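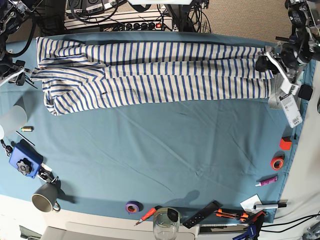 Garment on the blue cloth, left gripper holding the far end, price tag still attached.

Ticket 1027
Queue: Gastura fold station, two-arm
Opened by: Siyabonga Van der Merwe
Subject: Left gripper closes on the price tag, fold is reported as complete
Priority: normal
Status: waiting for software change, workaround in use

Description of the problem

We test if the station can fold clothes with tags still on them, as a shop would need for returned goods. With plain towels and T-shirts we have no complaint. With long striped garments, the left arm often goes to the end of the fabric and closes there together with the string of the tag, or on the tag alone. After this the arm lifts, the fabric stays on the table, and the program continues with the next step as if it had a good grip. At the end the screen shows "fold complete" and the garment is lying open.

In the attached picture the grip is a good one. The gripper has fabric and the tag hangs free below it. I attach it so you can see how near the tag is to the place where the fingers close. A small difference in position is enough to make the bad case.

What I expect: if the gripper has only paper or string, the station should stop and ask, or try again by itself.

What happens: no stop, no warning, and the log gives a normal grip.

How to repeat it

1. Load the standard long garment program, version 2.
2. Put the garment across the upper part of the cloth, collar end to the left, long ends to the right.
3. Leave the tag on, at the right end.
4. Start from the home position and do not touch the fabric during the run.

I did 22 runs on Saturday in this way. I did not write down each result in the morning, so please do not use my number as a failure rate. I can only say that it came back many times, and that in the afternoon I could make it happen when I wanted, by turning the tag so that it lies flat in line with the fabric.

Log

09:40. First bad run. I thought the fabric had slipped, so I cleaned the finger pads and started again. No change.

10:15. Ran the gripper calibration from the service menu. It passed. Checked the cable at the left wrist by hand, it is seated well.

10:50. Changed the grip force from the default to one step higher. Worse result. The fingers now hold the tag so strongly that the string pulls the seam, and I had to stop the arm with the button. Put back to default.

11:30. Call with Drosberg support. They asked if the stripes could be the cause, because the camera program looks for edges and a striped fabric has very many of them. This was a reasonable idea. I repeated with a plain garment of similar length, with the same kind of tag moved over to it. The bad grip came also there, so I think the stripes are not the main cause. They may still have some influence on where the arm decides the fabric ends.

13:10. Removed the tag completely from the striped garment. All runs after this were good until I put it back. For me this is the clearest result of the day.

14:00. Tried with the tag folded inside the garment. Good, but the person who loads the station must do this for every piece, and then we have not saved much work. Folding one such garment by hand takes me less time than preparing it for the robot.

14:45. Asked Sibiya in the other building to repeat on their station, which has the older Wulard fingers. They see the same thing, less often. Their fingers are wider, so perhaps they take some fabric even when the tag is in between.

15:30. Looked into the grip check. It decides only from the finger opening. If the fingers do not close completely, it says there is something in the hand. A card tag is thick enough to pass this check. I believe here is the real fault -- the position error is small and will always happen sometimes, but the check should notice it.

Also noticed, not part of this fault

The cloth had many small tools and rolls of tape on it along the lower side. Drosberg asked about this. I cleared them and ran again, the behavior was the same. The garment lies in the upper part and the arms did not come near to them. I still propose that we keep the cloth clear for the next tests, so that there is one question less.

Workaround

Place the garment so that the tag hangs down, toward the front of the table, and does not lie in line with the fabric. In the program, move the left grip point roughly two centimeters inward from the end. The fold becomes a little less straight, but the grip is on fabric. Pants and nightshirts both work like this. Very short tags with a plastic pin are not tested.

Requested from Drosberg

A second check after lifting: compare the camera picture before and after, and if the end of the fabric has not moved with the hand, go back and grip again. After two failed tries, stop with a message.

A remark for the report to management, since I was asked if the station is ready for the returns desk. In my opinion it is not ready yet for tagged clothes without a person next to it. For untagged towels I would let it run alone for an afternoon.

Comment, Drosberg support
Thank you for the detailed log. We confirm that the grip check uses the finger opening only. The check after lifting is accepted as a change request. Please keep the force at default until then, and send the log files of the runs with the plain garment.

Comment, Siyabonga Van der Merwe
Log files are sent. The files of the first two morning runs are missing, I had the recording switched off. Please leave the ticket open until I can test the change with tags on.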